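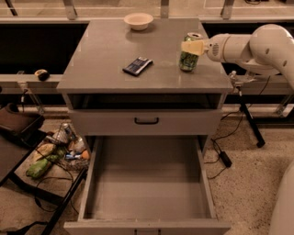
The Lindent kit has been with us for six weeks now, so you're owed a proper update on how the Welent money is being spent. The short version is that I like it more than I thought I would, and I still wouldn't sign the full order yet. Most of April went on the putting-away routine, which is the bit Lanwood say sets their kit apart from the rest (they would say that, of course!). We're working at the grey two-drawer cabinet with the bottom drawer pulled right out, and the arm going for the glass jar with the metal lid, just under the lid where the pad can press flat. The bowl and the dark blue packet share the top with it, and they're a different story altogether, so I'll come to those.

We've logged 151 attempts at the jar so far and I'm pleased with it. The arm takes its time, but it copes with see-through glass far better than the Hubáček unit we tried last year, which used to stop dead and sulk. The packet is harder — it's thin and lies flat, and the pads tend to skate over it. Lanwood sent 2 new sets of pads and the softer ones do seem to help. The bowl I'd call middling. Fine when it's picked up by the rim, hopeless when the arm tries anything cleverer.

Setting up took me most of a morning, and the handbook is poor. Half the settings have been renamed since it was printed, and I ended up ringing the helpline, who were lovely and picked up straight away. I've asked for a corrected copy. There are still more cables on the carpet than I'd like, and tidying them is on my list before your visit.

Money-wise we've used some 50 per cent of the grant. The spare pads came free, so the parts budget is hardly touched — I'd like to move a bit of that into an extra month of support, if you're happy with it. Could you let me know before the renewal form is due? Next up is getting the arm to shut the drawer by itself, then back to that wretched packet.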